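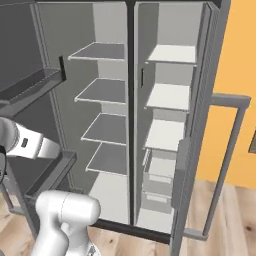
Fig. 1. Double-door refrigerator, rendered view, doors open, shelves empty.

Penry Housing Cooperative
Minutes of the Kitchen and Utilities Meeting
Saturday, June 8, 2019, common room, Brirnenar building

Chair: Lowri Morris
Minutes: building secretary

1. Previous minutes
Approved with one correction. Item 4 should read "circuit B", which feeds the ground floor kitchen. Circuit C feeds the laundry.

2. Electricity use
The ground floor kitchen used 1317 kWh between December and the end of May. The submeter was read by the chair and the reading matched the supplier's bill. The upstairs kitchen has no submeter. A member asked for one to be fitted. Estico has been asked for a price – none received yet.

3. Shared refrigerator
The present unit is to be replaced. Door seals have been changed twice and the compressor runs almost without a break in warm weather. Requirements agreed:
Two doors, separate compartments.
Removable shelves.
Width to suit the existing recess, with clearance at the back as stated by the maker.
Price ceiling $500, used units accepted if tested under load for a full day.
One member preferred two smaller units. Put to a vote and not carried.

4. Shelf allocation
Shelves will be assigned by apartment and labeled on the front rim. Door space is common. Unlabeled food is removed on Mondays before noon. The chair will post the list once the new unit is in place. Apartments that do not use the ground floor kitchen will be left off the list unless they ask.

5. Water heater
Thermostat reset after complaints from the top floor. Flow at the far tap is still slow. The isolation valve under the stairs may be partly closed – to be checked before a plumber is called.

6. Recycling
Lukilport will collect glass every second week from now on. Bins go out the evening before. Cardboard must be flattened.

7. Other business
The hood filter in the upstairs kitchen needs degreasing. Apartment 2 will do it. A request for a second microwave was deferred to the next meeting.

Actions
L. Morris: shelf list, follow up with Estico on the submeter.
Secretary: refrigerator offers, to be sent round by email.
Apartment 2: hood filter.

Meeting closed after 76 minutes.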